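How to show a two-arm laundry robot to visitors without losing the room

Plosmont holds an open day every March, and every March somebody upstairs decides the laundry station should be the main attraction. These are the steps we use. Edeltraud Zwahlen wrote the first version, and I have mostly added complaints.

Before the doors open

1. Load the basket with mixed clothes. Include at least one bright item, so people at the back can tell something is moving. Black T-shirts are fine for the robot and dismal for the audience.

2. Run both arms through their full reach once, with the stop button in your hand. Gebhard Gasser will tell you he did this last night. Do it anyway.

3. Put one folded piece on the table early. Visitors who wander in at the wrong moment want to see that folding is at least possible.

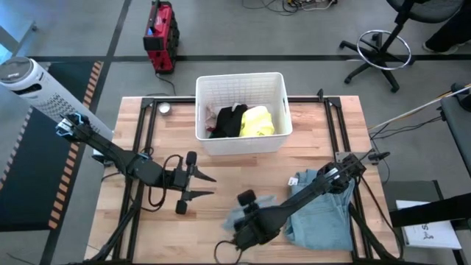 Two arms at the table, with folded jeans at lower right and more clothes waiting in the basket.

Running the demo

4. Talk first, then start. Once the arms move, your audience is gone, and you could be reading them the Fankhauser parts catalog.

5. Keep groups to 20. We tried a larger one last year, and the back row spent the visit admiring each other's coats.

6. Give each group 13 minutes. Allow the first few for questions you will hear again from every other group, including whether it does socks. Say that socks are on the list. They have been on the list since the Brurska project.

7. When an arm misses its grab, keep quiet and wait. People lean in for a miss. A smooth run gets polite nodding, and a sleeve dropped twice gets applause on the third try.

8. Never reach in to help. If a shirt lands somewhere stupid, stop the arms, wait for the all clear from whoever has the controls, and then move it. This goes for managers too, and I would say especially for managers.

The basket stays where both arms can get at it. If a guest asks for a better view, move the guest.
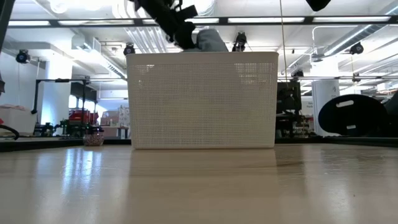

Can visitors bring their own laundry for the robot to fold?
We ask them to leave it at home. The demo uses our own set of clothes, and we would like everyone to go home with the same shirt they came in.

Between groups

9. Put the clothes back in the basket and mess them up properly. A neat pile looks like cheating, and some retired engineer will say so out loud.

10. Send each group on to the Botari stand by the side door. They have cookies. We have jeans. Plan your timing accordingly.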